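Strobel Self Storage, Proramholm — Frequently Asked Questions

Which unit size do I need?

For the contents of one room, the small unit is usually enough. For a flat with two bedrooms we advise the medium one. If you are between two sizes, come to the office and we will show you both, it takes a few minutes.

When can I enter my unit?

The gate opens at 7 in the morning and closes late in the evening, every day. Your code works only in these hours. On Thursday the freight elevator is in service until noon, so please use the stairs or the ramp on the Brustevcombe side.

Is there a minimum time?

Yes, two weeks. After this you pay by the month, and you can leave at the end of any month if you tell us in writing.

How should I pack small household things?

Many customers ask this, and many pack them too late, on the last evening.

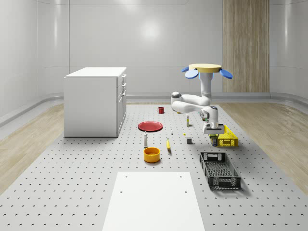 Cardboard boxes of one size are the best choice, because they make straight stacks and you do not lose space between them. Write the name of the room on two sides of the box, never only on the top. For things that you will want again soon, take something you can see through from the side. A small open crate with slotted sides, like the yellow one, is good for this — you find the can opener without taking everything out. It has no lid, so keep it at the top of the stack and near the door.

Can I store food?

No. This includes dry food, pet food and seeds. Spices in closed jars are also food, we are sorry.

What about a refrigerator or washing machine?

Yes, but it must be clean and fully dry. Leave the door a little open with a folded towel, otherwise it will smell when you come back. Refrigerators must stand upright.

Are my things insured?

The basic cover is included in the rent and goes up to 3,000 per unit. If your things are worth more, you can buy additional cover in the office or bring a paper from your own insurance company. Cash, jewelry and documents are not covered in any case.

Do you rent a van?

We do not have our own vans. Duvach, next to our gate, rents them by the half day. Please reserve early, at the end of the month they are often all taken.

I forgot my code. What now?

Come to the office with your identity card. We cannot give codes by telephone, also not to family members.

Can I have mail sent to my unit?

Only parcels, and only for units from number 13 up, which are on the side with the reception desk. Tell us one day before. We keep a parcel for one week and then it goes back to the sender.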